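Can a machine tidy a bedroom yet?

hadiza_isah
2020-04-06
My sister swears that in a couple of years we'll all have something rolling around the house putting away hairbrushes and wiping down the dresser. I'd love that (I have two kids and a vanity nobody can see the top of!) but I've been hearing it for 19 years. Is anyone here close enough to this stuff to say?

bragança_a
Closer than you'd think. The way a lot of it gets taught now is with people doing the chore themselves, grippers in hand, over and over. 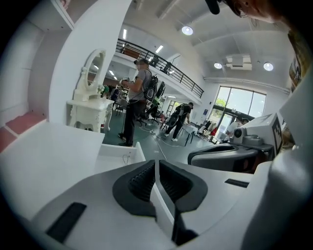 Grippers up close, dressing table over on the left.

Simple pick-and-place is coming along nicely, and I'd trust a machine with a hairbrush today.

tamunoemi
A hairbrush, sure. I worked at Plustimitz for six years on the packing side, and our arm was lovely until a carton showed up a little squashed – then somebody had to walk over and help it. Bedrooms are all squashed cartons, dear.

bragança_a
Fair, but that's an older arm running a fixed routine. Not the same animal.

yetunde_m
I'm with Tamunoemi. Wake me when it can fold a fitted sheet. I can't do it either, mind you.

hadiza_isah
So I should keep nagging the kids, then. Thank you all, this was fun to read over my tea!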